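Lab visit: the manipulation group at Plastach

Posted January 7, 2021

Plastach is on the second floor of the old Chisholm building, above the print shop. I got there before ten and signed in at the desk. Caroline Shirima, who runs the manipulation group, came down to get me. We had been trading emails about their grasping work since the fall, and she had offered to show me how the training is done.

The group has one question at the moment. If a robot policy learns to pick things up in simulation, how much can you tell about how it will do on a real arm, before you put it on one? Running a policy on hardware is slow. Somebody has to stand there, reset the object, and write down what happened. Simulated trials can run overnight. If the two rankings agree, you can throw out the bad policies on the computer and save the arm for the good ones.

We started in the office where the simulation side is done. Ciarán Sheehan builds the object models and the tables they sit on. He keeps a library he calls Hornness, after the village he grew up near, and each entry has a shape, a mass, a friction value, and a set of surface textures. He showed me a mug entry and changed the friction while a simulated hand was holding it. At the low setting it slid right out.

Hae-won Oh does the policy training. Her method starts with demonstrations done by a person in the simulator, and then the policy is trained further on its own attempts. The part she wanted to talk about was what happens between those two stages. Earlier versions forgot the demonstrations quickly once they began learning from their own tries, and they ended up with odd grasps that worked in the simulator and nowhere else. Her fix is to keep mixing old demonstrations into every training batch. The set she is using now has 2844 demonstrations. She said the mix ratio matters more than the size of the set, and she had plots for that. The curves without mixing rose faster at first and then fell away.

I asked whether the demonstrators get tired. She said yes, and that sessions are kept short for that reason. You can see it in the data – the paths get longer toward the end of a session.

After coffee we went across the hall to the arm room. They have 2 arms, bolted to separate benches, and one was down for a wrist repair. Oisín Gallagher was running trials on the other. Each policy gets the same list of starting positions, marked on a paper sheet under a clear cover. He puts the object on a mark, steps back, and presses a key. I watched 5 trials with a small cardboard box. The arm picked it up on all but one, when a finger caught the lid and pushed the box over. Oisín wrote "lid" in the notes column and set up the next one.

Kieran Ó Dálaigh joined us there. He wrote Skiden, the program that pairs each simulated run with its real one and lines them up on the same clock. It is a plain-looking thing with a list on the left and two video panels. He was more interested in the cases where the pair disagreed than in the overall score, and we spent most of an hour on those.
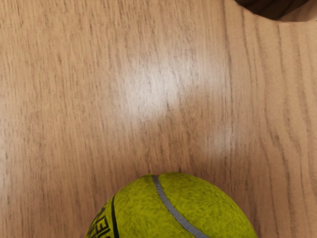 Camera input is where most of the disagreements come from, according to Kieran. The policy gets images and joint readings, with no object positions given to it, so whatever the renderer puts on a surface is something the policy has to learn to deal with. A tennis ball on a wood-grain surface sounds like an easy case, but with the ball down at the bottom edge of the view there is only the top of it to go on, and the biggest bright area is the glare out on the wood. Ciarán said they used to render every surface matte. He now varies the shine along with the texture, and Hae-won's next training run will use the wider range. Neither would guess how much it will help.

I also asked about soft objects. They have two cloth models, and Ciarán does not trust either of them yet, so cloth is left out of the comparison.

Lunch was sandwiches in the meeting room. Caroline said the paired results will be written up in February, with the failures included and the Skiden code released alongside. She walked me out past the second bench, where the wrist was still in pieces on a tray, and I caught the early afternoon bus.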